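In defence of the box where everything goes

My sister-in-law Maarja Zariņš has labels in her house. Even the cupboard with the labels has a label. When I moved to Nusley two years ago she came for a weekend to help me unpack, and on the second evening she looked at the one big box standing by my kitchen door and asked what it was for. I said it was for things. She waited for the rest of the sentence, and there was no rest.

I want to speak for this box, because I feel it is treated unfairly. In all the articles about tidying that I have read, and I have read too many, the mixed box is the enemy. You must open it, take out each object, decide which family it belongs to, and then the box must disappear. A thing without a category is a thing you should give away. I followed this advice once, very seriously, in October, and I can tell you what I gained: 11 small containers, and a cake tin I have not found until today.

The problem, I think, is that the advice is made for people whose things come in groups. If you own forty spoons, please have a spoon drawer. But a normal household owns a great number of single objects. There is one funnel. There is one bicycle pump, one ball of string, one plastic toy which belongs to a visiting child and will be asked for. If each of them must live with its relatives, then each of them lives alone, and I must remember that many addresses. With a mixed box I must remember one.

Povilas Mets, who is my neighbour and repairs chairs, disagrees with me about this. He says that a mixed box is only a decision you did not make. I thought about it for some days, and I believe he is half right. Some decisions are good to postpone. I do not know yet if I will need the short curtain rod. If I decide now, I decide badly, and probably I buy another one at Tiltora in spring.

There is also the question of time. Sorting is work, and it is work that must be repeated, because objects do not stay sorted. In my experience it is usually one person in the house who repeats it. In my parents' flat it was my mother, who put the scissors back every evening of her life – nobody thanked her for this, me neither. With the box, even my father could have been tidy. You walk past, you drop the thing, the table is free. A system that a tired person can follow at ten in the evening is worth more to me than a beautiful one that works only on Sunday morning.

I do have rules, so Maarja should not worry too much. Nothing sharp goes in, and nothing with liquid. The box should be wide and low, so you can see the bottom without digging. A deep one becomes a well, and I agree with all the critics about wells. One dividing wall is allowed. I was against it first, but Lăcrămioara Stoica at work convinced me: on one side the things that are waiting to go somewhere else, on the other side the things that live there. Two parts, no more. When you put in a third wall you have started a drawer organiser, and you will soon be looking for the label machine.

And when the box is full, you empty it on the floor and look. I do this maybe twice in a year. It takes less than one hour, with tea, and every time I meet something I was happy to see again.

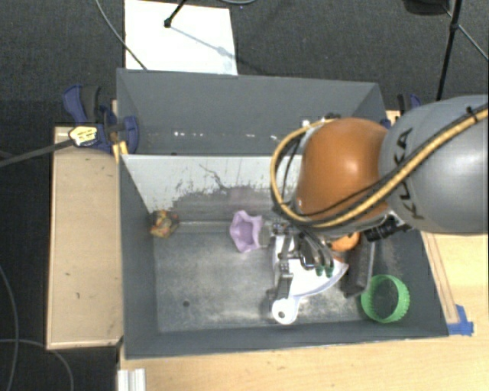 Maarja came again last month. She put her reading glasses into my box when she arrived, and on Sunday she took them out again without asking me where they were. I did not say anything about it, and she is still of the opinion that I should buy labels.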